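**Lunoddale lab puts written rules on its robot benches**

2018-05-29

The Plimarik test lab in Lunoddale has adopted a written code of practice for all work with small robot arms on tabletops. The code covers household tasks, such as putting away dishes and handling towels, and it applies to staff, students and visitors.

Until now, each bench had its own habits. Some people kept the stop button on the table, others under it, and the speed limits were stored in the personal settings of whoever used the arm last. "We were careful, but we were careful in different ways," said Roxana Enache, who led the drafting. The work started in February, and the final text has 9 pages, plus a checklist that must be signed before the motors are switched on.

According to the code, an arm may not move faster than 50 millimetres per second while a person has a hand inside the marked working area. Two people must be present for any new task, one of them with the stop button and no other duty. Cables have to leave the table at the back, and the objects for a task are to be set out before power is given to the joints. Sharp knives and glass are not allowed at all in the first year — plastic plates and cloth are the recommended materials.

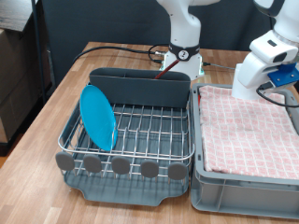

*Photo: Sânziana Lungu / Plimarik*

The rule about objects was the most debated one. Dalal Majali, who programs gripping tasks, wanted to permit ordinary ceramic dishes from the beginning, as these are what people have in their kitchens. She agreed to wait after the group looked through its own log, where 188 stops by hand were recorded. Broken items were not the main cause, she said, but the entries were so short that in many cases the cause could not be established any more.

For this reason the code also asks for a better log. Every stop has to be written down on the same day, with the name of the task, the position of the arm and the reason in a full sentence. "A single word like 'error' is not going to be accepted," said Enache.

The neighbouring workshop in Hekville will use the same checklist for a trial period. Its manager, Costel Dobre, expects that the signing will cost his team some time each morning, and he has asked for a shorter version for days when the set-up is not changed. Plimarik has not yet decided on this request.

Copies of the code are available from the lab's front desk.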